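4. Setting Up the Upper-Level Tables

Welcome to our favorite part of the building! The upper level at Hullthorpe looks down over the railing onto the main floor, and a table up there, set with a plate, a cup and a cold drink, is a lovely place to spend a break. This section covers the wooden tables, the tableware that goes on them, and the floor around them. For the downstairs seating, go back to Section 3. For the kitchen and the dishwasher, go ahead to Section 5.

One person can set one table comfortably. Moving a table takes two.

4.1 What You Need

From the Worora closet, at the top of the stairs:

- plates, round, white
- cups, white, no handles
- one tray with a rim
- two soft cloths, one for damp work and one kept dry
- felt pads (the spare ones live in the jar on the middle shelf)
- the table key, marked 618

From the kitchen:

- bottled water, with the caps on
- a jug, if your group prefers it to bottles
- dish soap, a few drops in warm water

The closet code is 925. Please pull the door until it clicks on your way out. It's a stubborn door and it likes to drift open.

Note: The cups and plates in the Worora closet belong upstairs. If you're short downstairs, there are plenty more in the kitchen cupboards, and you're welcome to every one of them.

4.2 Placing the Table

The Ledesma tables are a joy to work with once you know their ways. The tops are wood with a warm, honey-colored finish, and they show off a simple setting beautifully. They're also heavier than they look, so take your time.

1. Decide where you want the table before you lift anything. Walk the spot. Sit in a chair there for a moment and look out over the railing, and then look at the wall side too. Some groups love the view and some find it hard to talk with so much going on below.

2. Check the felt pads. Tip the table gently, one person holding and the other looking, and replace any pad that has worn thin or gone missing.

3. Lift from the frame, never from the edge of the top. Carry it level, set it down, then lift again if you need to adjust. No dragging, please, even for an inch or two. The floor planks pick up scratches very easily.

4. Leave 50 inches between the table and the railing. The walkway stays open the whole time your group is here, and people with backpacks and coats need room to get by without turning sideways.

5. Rock the top lightly with one hand. If it wobbles, turn the leveling foot with the key, a quarter turn at a time, until it stops.

CAUTION: Never stand a table directly against the railing, and don't hang bags, coats or banners from the handrail. Coats go on the coat rack.

6. Bring the chairs last. Tuck them in as you go so that the walkway is clear while you set the table.

4.3 Wiping Down

It only takes a couple of minutes and it makes such a difference to the wood. Go over the top with the damp cloth, working along the grain, and follow right away with the dry one. Do the edge as well, all the way around the curve, where fingerprints collect.

Skip spray polish. It leaves a slick film, and cups will slide on it. If you find a white ring from an earlier glass, leave it alone and write the table number on the closet sheet. We have a nice slow method for those and we enjoy doing it.

4.4 Water

Put the water out first. It's the one thing people come looking for before you've finished, and it gives you a fixed point to build the rest of the setting around.

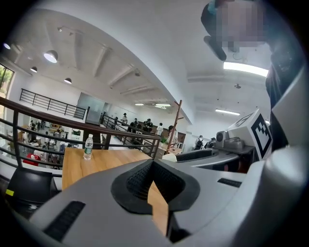 A bottle with its cap on can stand anywhere on the table, but we like it well in from the edge, where a sleeve won't catch it. On a shared table, one bottle per seat is plenty to begin with. Keep the extras in the kitchen and top up at the break.

Jugs need a little more thought. Fill them to two-thirds, carry them up one at a time, and stand each one on a folded napkin. A full jug on the stairs is an adventure you don't want!

CAUTION: Keep open drinks off the handrail and away from the edge of the upper level. There are people sitting and walking on the floor below.

Note: If bottles get used for practice, games or activities, lay them down or stand them up as you please, but check that the caps are tight before you start and again when you finish. A loose cap and a bottle on its side can soak a tabletop in no time, and wood doesn't forgive standing water.

4.5 Plates and Cups

Now for the fun part. A plain white plate on that honey-brown wood looks terrific, and it takes hardly anything to get there.

1. Carry the plates up on the tray in short stacks. Carry the cups separately, in one layer.

2. Set the plates first. Put one in front of each chair, far enough in that the whole base sits on the wood. On the rounded end of the table, judge from the middle of the plate, not the rim, or it will creep out over the curve.

3. Turn each cup up the right way as you bring it to the table, and take a quick look inside for dust. Cups are stored open end down, so this catches the ones that were put away in a hurry.

4. Pick the cup up by its sides, below the rim. Keep fingers (and anything else you're holding it with) out of the part people drink from.

5. Bring the cup in low and set it down straight, next to the plate. If you're serving something that might drip, set it on the plate instead. Both look good. Just do the same thing at every seat.

6. Let go only when the base is flat on the surface. A cup that touches down on one side will tip toward the plate, and the clatter carries all the way downstairs.

7. Step back and look along the table from one end. Nudge anything that's out of line. This is our favorite moment in the whole job, so enjoy it.

8. Before anyone sits down, walk once around the table and look at the floor. Power strips belong close to the wall, with their cables lying flat and out of the path of feet and chair legs. 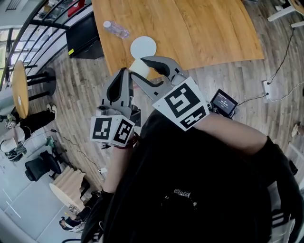
4.6 Working Around the Table During Your Session

Spills happen, and a quick hand sorts out nearly all of them. Blot with the dry cloth, pressing straight down, then wipe along the grain. If liquid reaches the floor, dry the planks too, including the seams between them.

Should a spill run toward a power strip or a cable, leave the cable where it is and dial 321 on the house phone by the stairs. We'll switch that side off from downstairs and come right up.

If you need to reach something on the far side, walk around. Leaning across a set table is how most cups get knocked over, usually by an elbow. The same goes for bending down beside the table to pick something up: slide the nearest plate and cup inward first, then bend.

Chipped cups and plates come off the table right away. Put them in the marked box on the closet floor and take a replacement. There's no charge and no form.

4.7 Clearing and Putting Away

1. Collect the bottles first. Empty any open ones in the kitchen sink, and put unopened ones back in the kitchen fridge.

2. Stack plates no more than eight high. Scrape them before stacking.

3. Put used cups on the tray in a single layer and take them to the kitchen. They don't nest well, so please resist the temptation.

4. Wipe the table again, as in 4.3.

5. Push the chairs in and check underneath for pens, chargers and gloves. Found items go to the front desk.

6. Once everything is washed and completely dry, return it to the Worora closet: plates on the lower shelf, cups above, open end down, and the key on its hook.

The table itself can stay where it is, unless your booking sheet says to move it back. If it does, use the same two-person lift as in 4.2 and line it up with the small brass dots in the floor at the top of the stairs.

Note: Running late? Clear the water and the cups, wipe the wood, and leave the plates stacked on the tray in the kitchen. The evening crew is happy to take it from there.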